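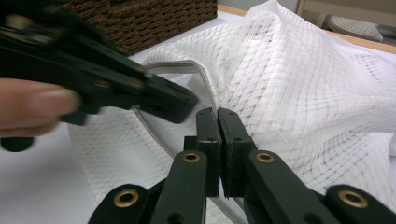

用手持夹爪教机器人整理网布:Flitileo发布“沿边示教”方法及首批结果

Pilport,2021年4月14日——机器人操作研究团队Flitileo今天公布一套面向柔软织物的示教与学习方法,名为Erkard。这套方法让人拿着两把手持夹爪直接完成整理、展平、对折等动作,夹爪上的相机同步记录,机器人再从这些记录里学习同样的动作。团队选择的第一个难题是网布:轻、透、容易起皱,一碰就变形,边上又往往缝着一圈包边。对做家务机器人的人来说,这类东西一直让人头疼,所以这次的结果让整个团队都非常兴奋!

“我们最早是拿毛巾做的,毛巾很听话,”项目负责人Ilango Unnithan说,“换成网布以后,原来的模型几乎马上就迷路了。它看得到布,也看得到布后面的东西,分不清该夹哪一层。那段时间我们反复看人是怎么做的,发现熟练的人很少去抓网面中间,他们先找到包边,然后顺着包边走。”

这个观察后来成了Erkard的核心。以往的做法大多让模型在整块布上预测一个抓取点,抓起来,放下去,再预测下一个。Erkard则把包边当作一条可以跟随的线:模型先判断包边在画面中的走向,再决定夹爪从哪个方向靠近、合拢到什么程度、夹住之后往哪边带。一只夹爪固定住边,另一只夹爪沿着边寻找下一个位置,两只手轮流承担这两种角色。团队内部把这个过程叫做“换手”,论文初稿里则写作“交替沿边抓取”。

数据的采集方式也跟着改了。过去团队用遥操作设备控制机械臂示教,操作者隔着一层设备做动作,手感很差,遇到网布这种软塌塌的材料尤其吃力。现在操作者双手各持一把夹爪,坐在普通桌子前就能干活。夹爪是平行的扁平指头,下面连着剪式连杆,捏合动作直接由手传到指尖,布料有没有夹住,手上马上就能感觉到。相机装在夹爪上,拍到的视角和机器人执行任务时看到的视角接近,后续训练因此省去了不少转换工作。

本次公布的结果基于200段双手示教,全部在桌面环境中录制,桌上保留了日常杂物,没有刻意清场。团队解释说,家里的桌子本来就不会只放一块布,模型早晚要面对篮子、托盘和别的东西,早一点见到反而好。光照、桌面位置和布料初始的堆叠状态在各段示教之间都有变化。

评测在双臂机器人上进行,任务是从一团随意堆放的网布开始,找到包边,沿边理顺,最后把布摊平。团队一共做了100次试验,并与两种对照方案比较:一种是在整块布上预测单个抓取点,另一种使用相同的示教数据,但去掉了包边走向这一项输入。Erkard在完成率上明显领先于这2种方案,差距最大的是布料严重堆叠、包边只露出一小段的情形。单点抓取的方案常常夹住网面中间,一提起来整块布就缩成一团;Erkard更愿意先把露出来的那一小段边夹住,轻轻带开,等更多的边露出来再继续。

“看到它第一次自己换手的时候,实验室里有人喊出了声,”负责夹爪硬件与数据采集的Balakrishnan Fernandes回忆说,“我们没有专门写一条规则告诉它什么时候换。它从示教里学到了那个节奏,停一下,另一只手伸过来,夹住,前一只手才松开。和人的动作真的很像。”

Fernandes的小组在夹爪上也花了很多功夫。网布很薄,网眼又多,指面如果太滑就夹不住,太粗糙又容易勾线。夹爪前后改了3版,主要调整的是指面形状和合拢时两指的平行度。第一版在夹厚毛巾时表现很好,夹网布时指尖却会先碰上,靠近根部的地方留着缝,布边一拉就溜走。现在这一版连杆的间隙更小,转轴处的配合也重新做过,两指可以贴得更平。机器人末端安装的夹爪与手持版采用同样的指头,人手上练出来的力度和角度因此更容易搬到机器人身上。

团队同样公布了尚未解决的问题。包边磨损、起毛或者有线头脱出时,模型有时会把线头当成包边的延伸,沿着错误的方向走一小段才纠正回来。包边颜色与网面非常接近的布料,识别也会变慢。另外,两只夹爪靠得很近时,彼此会挡住对方的相机,模型在这些瞬间主要依靠之前几步的记忆,速度不得不降下来。Unnithan说,遮挡是下一阶段最想攻克的部分,目前小组正在尝试让两侧相机的信息更早合并,而不是各看各的再做决定。

与Flitileo合作的Amrani实验室负责了独立复核。双方事先约定了任务定义和成功标准,Amrani实验室在自己的场地重新布置桌面,使用另一批网布运行同一个模型,观察到的优劣次序与Flitileo一致。双方还一起整理了失败案例的分类方法,把“没有找到边”“夹住多层”“中途滑脱”和“走错方向”分开记录,方便其他研究者对照自己的系统。

下一步,团队打算把沿边示教用到更多日常织物上,包括带拉链的洗衣网袋、薄窗纱和有松紧边的床笠。松紧边尤其让大家期待,因为它会自己往回收,夹住以后必须一直保持张力,现有模型还不知道怎么应付。Fernandes的小组已经开始录制第一批松紧边示教,操作者普遍反映比网布累手,不过录出来的动作非常丰富,很值得学!

Flitileo计划于8月公开Erkard的训练代码、示教数据和手持夹爪的结构图纸,供研究与教学使用。图纸将包含指头、连杆和转轴的全部尺寸,并附有装配说明,具备基本加工条件的实验室可以自行制作。数据部分会保留失败的示教片段,并逐段标注失败类型。

关于Flitileo

Flitileo是一支位于Pilport的机器人操作研究团队,研究方向包括柔性物体操作、双手协作和从人类示教中学习。团队成员来自机械设计、计算机视觉和机器学习等领域。

关于Amrani实验室

Amrani实验室从事机器人系统评测与可重复性研究,与多个操作研究团队保持合作。

研究咨询:Ilango Unnithan,Flitileo
硬件与数据咨询:Balakrishnan Fernandes,Flitileo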